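工具は引き出しにしまう前に、一度ぜんぶ並べたほうがいい

21/7/17

工具の収納の話をすると、だいたい「壁に掛けるか、引き出しに入れるか」の二択になりますよね。有孔ボードにフックをつけて見せる収納にするか、仕切りのついた引き出しにきっちり納めるか。どっちの派閥も声が大きくて、雑誌でも動画でもずっとやってる。私も長いこと引き出し派でした。仕切りを買っては入れ替え、買っては入れ替え。押し入れの奥には、使わなくなった仕切りだけを入れた箱があるくらいです(これ、同じことになってる人、けっこういると思う)。

で、最近考えが変わってきたんです。掛けるか入れるかを決める前に、もうひとつ手前の段階があるんじゃないか、と。テーブルの上に、ただ並べる。それだけ。おもしろくもなんともない作業なんだけど、これを飛ばすから後でぐちゃぐちゃになる気がするんですよね。

柄の色がそろっている工具は特にそう。黄色と黒の柄、よくあるでしょう。あれは置いてある場所が遠くからでもわかるのがいいところなんですが、まとめて入れものに放り込むと、今度はどれもこれも黄色と黒で、先っぽを見るまで何を握っているのかわからない。平らなところに向きをそろえて寝かせておけば、長さの違いも先の形も、手を出す前に目に入ってきます。

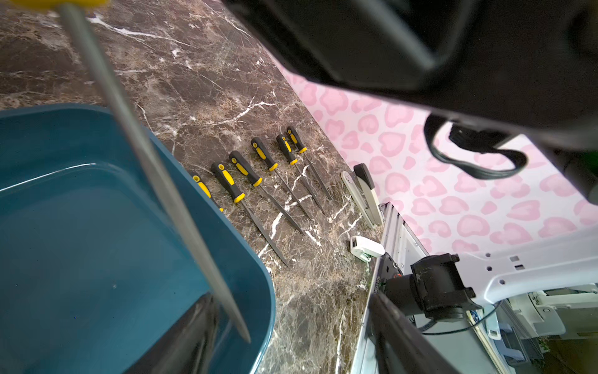
柄をそろえるか、先をそろえるか

並べるといっても流儀があります。柄の端をきれいに一直線にする人と、先端のほうを合わせる人と、向きだけ合っていればあとは知らないという人。私は三つめです。もっと正直に書くと、最初は柄の端をぴしっと合わせようとして、途中で面倒になってやめた人です。

友人のレンニ・ハルユは断然、柄をそろえる派。彼に言わせると、手が伸びるのは柄なんだから柄の位置が決まっていなければ並べる意味がない、と。まあ、わかる。わかるんだけど、大きいのも小さいのも端が合っていないと気がすまないとなると、一本使って戻すたびに列を直すことになるんですよ。作業してるんだか整列させてるんだか。うちの台所でそれを一緒にやったとき、壊れた椅子の脚はちっとも直らず、工具だけがものすごく美しく並んでいました。

ゆるい列でいいと思うんです。柄が同じ側を向いている、隣と重なっていない。そのくらい。多少ななめになっていようが、間隔がばらばらだろうが、次に取る一本は取れます。逆に、一本だけ反対向きに置いてあると、これが驚くほど気になる。取るときに手首をひねるのが嫌なんですよね。だから私の基準は向きと重なり、以上。

ヤスリの置き方については、もう少しうるさいことを言わせてください。目の立った部分どうしをこすり合わせるのは、やっぱりよくないです。引き出しの中でがちゃがちゃ動くのもそう。私はそれで一本だめにしました。Gallのヤスリ、と書きかけてつづりを間違えた、Galliです。Galliの平ヤスリ。気に入ってたのに、ほかの金物と一緒くたにして3年も放っておいたら、買った頃の削れ味なんて影も形もない。値段は2276円。すごく高いわけじゃないけど、雑にして失うにはちょっと惜しい金額でしょう? レシートを家計簿に貼ってあったせいで、いまだに覚えてるんです。

ふた付きの箱より、浅い入れもの

並べたあとにどうするか。ここで私が推したいのは、ふたのない浅い入れものです。洗いおけでもトレーでも、名前はなんでもいい。縁があって、片手で持てて、上から中身が見えるもの。100円の店で売っているようなもので十分です。

ふた付きの工具箱、かっこいいですよね。Zustmontの三段に開くやつなんて、店で見るたびに取っ手をかちゃかちゃやってしまう。でも家の中でちょっとネジを締めたいとき、あの三段を毎回開けますか。私は開けません。開けないから、台所の引き出しの、割り箸の横あたりに一本だけドライバーを置くようになる。するとそのうち洗面所にも一本、玄関にも一本。工具箱の中身はどんどん減っていくのに、工具の総数は減っていない。不思議な現象です。

浅い入れものの何がいいって、途中の状態を許してくれるところなんですよ。今使っているものと、もう使い終わったもの。テーブルの上に列があって、その横に入れものがある。終わったものから入れていく。全部が入りきったらおしまい。作業の進み具合が、入れものの中を見ればわかるわけです。棚のほうまで歩いていって一本ずつ所定の位置に戻すなんて、手が汚れているときにはやりたくないもの。

色についてもひとこと。入れものは濃い色か、とにかく中身と違う色がいいです。黄色い柄のものを入れるなら、深い青緑なんて最高。透明のケースは中が見えて便利そうなのに、下のテーブルの柄まで透けるから、細いものを探すときはかえって目が迷うんですよね。それから白は汚れが目立って、工具より入れものを洗う回数が増えました。

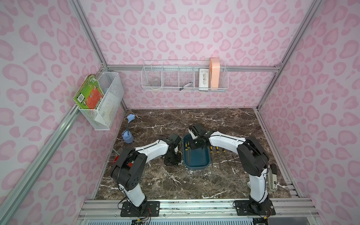 それと、入れものの中では無理に整列させなくていい、というのも声を大にして言いたい。列を作るのはテーブルの上だけ。入れものは仮の居場所なんだから、細い軸がどっちを向いていても別にかまわないんです。ここまできっちりやろうとすると、また仕切りがほしくなる。仕切りがほしくなったら、もう引き出し派に逆戻りです。私にはあの押し入れの箱があるので、これ以上は増やせません。

もちろん反対意見もあります。ソールヴェイグ・オッドソンにこの話をしたら、ひとことで「それ、片づいてないよね」と言われました。彼女は家の工具を9本だけと決めていて、一本増えたら一本手放す人です。9本ならそりゃあ並べるまでもない。どこに置いたって見つかります。引っ越しのときもJornuraの帆布の巻きケースにくるくるっと巻いて、それで終わりだったそうで、うらやましい。

でもね、私は減らすのが正解だとも思えないんですよ。似たようなドライバーが何本もあるのは無駄に見えるけど、軸が長いのじゃないと届かないネジってあるでしょう。短いのじゃないと頭がつかえる場所もある。年に一度しか出番がなくても、その一度が夜中の水漏れだったりするわけで、そこで手放したやつを思い出すのはつらい。持っていていいんです、たくさん。ただ、どれだけ持っているのかを自分が知らないのは困る。だから並べる。結局そこに戻ってきます。

並べる場所の話をまだしていませんでした。床に新聞紙、が定番だけど、私はテーブルの上をすすめます。腰が楽だから。天板が大理石みたいな茶色に白い筋の入った柄だと、細い軸は筋にまぎれて少し見つけにくいけれど、柄が黄色なら困りません。傷が心配な人は布を一枚敷いてください。古いシーツでもバスタオルでも。Pirnbyの作業マットも使ってみたことがあって、厚みはちょうどよかったのに、くるっと巻き癖がついて端から小物が転がってくるのがどうにも苦手で、今は犬のベッドの下に敷いてあります。犬は気に入っているみたい。

あと、仕事場や道具まわりは地味な色でそろえるもの、という思い込みも、そろそろやめてもいい頃じゃないですか。ピンクのヒョウ柄、いいじゃないですか! 淡いピンクに濃いピンクの斑点、そこに黄色と黒の柄がくると、なんだかお菓子屋さんの包み紙みたいで気分が上がる。道具は男っぽく黒とグレーで、なんて誰が決めたんだろう。気分の上がる場所なら片づけにもちゃんと戻ってくるし、少なくとも私は、殺風景な物置の隅で工具を並べたいと思ったことは一度もないです。花の形をした水色のライトなんかがちょこんと立っていたら、もう最高。

うちでは8月に、家じゅうに散らばったドライバーを全部集めて並べてみるつもりです。玄関のも、洗面所のも、割り箸の横のも。テーブルに乗りきらなかったら、そのときはソールヴェイグに何本かもらってもらおうかな。まあ、一本もらったら一本手放す人だから、別の一本が返ってきそうだけど。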